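The Last Kicker of Gakthorpe

In November the team of Gakthorpe had one win and a kicker who could not sleep. The kicker was me. I was thirty-nine years old, and the newspaper of our town wrote "the aging kicker" each time, as if it was the first half of my name.

I must explain how football is in Gakthorpe. The stadium has 981 seats, and the wind comes in from the north side, where the old wall fell down and they put up a fence. People in Brullport, which has a real stadium with a roof over the rich side, say that we play in a parking lot. It is a little bit true. Behind the south end zone you can see the cars, and one time I kicked a ball through the window of a dentist.

I had played there for fourteen seasons. My contract was one page long. Every winter the general manager put the page on his desk, changed the year with a pen, and we both signed it. This winter he had told me on the telephone that we would talk "after the Brullport game." He did not say before. He said after. I thought about this word during many nights.

There was also the young one. He came in the summer from a college that I did not know, and he could kick from so far away that the coaches laughed when they saw it. His kicks made a different sound. Mine sounded like somebody closing a book. His sounded like somebody dropping it from a roof. He was always polite to me. He carried my bag from the bus, and I let him do it, and then I was angry with myself for the whole evening.

"When you retire," he asked me once, "what will you do?"

"Who says I retire?"

He became red and looked at his shoes. They were Sadero shoes, very new, the white kind. I was wearing the old Sadero model, which they stopped making six years ago. I had bought all the pairs I could find, and now I was on the last one. 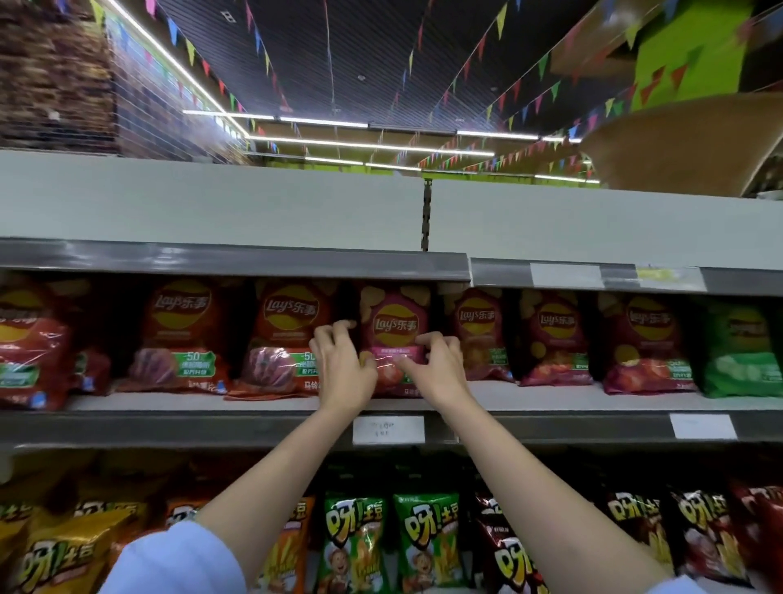

On the morning of the Brullport game I went to the stadium at six o'clock. I had a key, because when you stay in one place for a long time, people give you keys. The grass was hard and gray. I put down one ball, walked back my three steps and my two steps to the side, and I did not kick it. I only stood. I wanted to know if my leg was afraid or if it was only my head.

The coach was already there too. He was sitting high up on the north side with his hat over his ears, and I did not notice him until he coughed.

"You are early," he said.

"You also."

He came down slowly, holding the rail. He was a large man with bad knees, and he had been hired in the same year as me. "I will tell you something, and you will not like it," he said. "The boy takes the long ones today. Everything over forty yards. You take the rest."

"And next year?"

"Next year I maybe watch the games at home with my wife," he said. "So don't ask me about next year."

Some 850 people came that night, and for us this was a big crowd. Brullport scored first and then we scored, and I kicked the extra point, and the game went on like this, ugly and slow. In the third quarter the boy missed from forty-six yards. The ball went left, far left, and it hit the old sign of the Qiu noodle restaurant. He came back to the bench and sat down next to me with a towel over his head.

I remembered my first miss in this stadium. I remembered also that the kicker before me had moved to the other end of the bench, so that he would not have to say anything. I had hated him for it for a long time.

"The wind comes from the fence," I told the boy. "The flag does not show it. Look at the coats of the people in the top row. When the coats move, you wait a little."

He pulled down the towel. "Why didn't you tell me before?"

I had no good answer, so I told him the true one. "Because you wanted my job."

With 92 seconds on the clock we were behind by two points, and our offense stopped at a place that made it a kick of forty-one yards. One yard too long for me. The coach looked down the bench at both of us. He opened his hands. I understood that he was giving the decision to me, and I was a little bit angry at him for that.

I could have stood up. I think my leg was good enough. I had made that kick many times, although most of them were in warm weather.

"Watch the coats," I said to the boy, and I took his towel and held it.

He ran out. He took his steps, and he stood with his head turned up to the top row, so long that the people began to shout. Then he nodded to the holder. I did not look at the ball. I looked down at my shoes, where the left sole was starting to come open, and I waited for the sound.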